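How to Move Your Saved Game to a New Phone Without Losing Your Progress

If you've been putting off switching phones because you're scared of losing a game you've sunk months into, pull up a chair, because I've been there and I've got the scars to show for it.
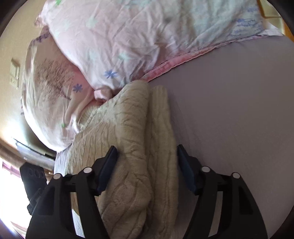 The game I'll be using all the way through is Mikis, the little island adventure with the lanterns, mostly because it's the one I play every night and also the one I managed to wipe completely last August. I was on level 487 at the time (yes, I know) and I had to start again from the beach with a wooden paddle and no boat. The steps are much the same for other games that use a Grenel account, so if you're playing something else, just look for menus with similar names and you should be fine.

Before you start

You'll want both phones charged and on the same wireless network. Have your Grenel password handy too - I mean really handy, written down, and typed in once to check it still works. Please don't sell, reset or hand down the old phone until you've gone all the way to the end of this page. I know it's tempting when somebody in the house has been asking for it since breakfast!

Make sure you have some free space as well. Mikis itself needs 395 MB on the new phone, and it won't warn you if you're short. It just sits on the loading screen with the lantern swinging back and forth.

Step 1: Update the game on the old phone

Open your app store, search for Mikis and tap Update if you see it. The save format changed in version 7, and a save made on an older version won't show up on the new phone at all. This was my big mistake, and I spent a whole evening blaming my internet for it.

Step 2: Get to a safe spot

Load your game and walk to any campfire. The game saves on its own as you wander around, but the cloud copy is only made when you rest. If you're halfway through a cave, finish it or leave it, because cave progress doesn't carry over. Anything in your backpack will come along, and so will whatever is in the chest at your hut.

Step 3: Link your account

From the main menu, tap the little gear, then Account, then Link to Grenel. Sign in and wait for the green check mark. If you've been playing as a guest all this time, you'll be asked whether to keep the save on the phone or the one in the cloud. Pick the phone! The cloud one is probably empty, and there's no undo button on that screen.

Step 4: Upload by hand

Go back to Account and tap Upload Now. You'll see a date and time next to your save, and it should match the moment you tapped the button. If it shows an older time, close the game all the way, open it again and give it another try. Mine needed two goes.

Take a screenshot of your player code while you're in there. It's the long string of letters under your name, and it's the first thing the support people will ask for.

Step 5: Set up the new phone

Install Mikis, open it, and skip the opening story if it lets you. Don't play the tutorial. As soon as you see the gear, go to Account, sign in and tap Download Save. The game will restart by itself, and you should find yourself back at your campfire.

Things that may look wrong

Your gem count can read zero for a minute or so. I had 200 gems saved up for the big sail and nearly had a fit, but they came back after I visited the shop.

Controller settings don't transfer. I play with a Cotent clip-on pad and had to pair it again and set up every button from scratch, so jot your layout down first if you've changed it from the standard one.

The Amadi expansion has to be restored separately. Open the shop, scroll right down to the bottom and tap Restore Purchases. You won't be charged a second time, as long as you're signed in to the same store account you bought it with.

Once all that's done, rest at a campfire on the new phone and check that the upload time changes. Then you can go ahead and clear the old one.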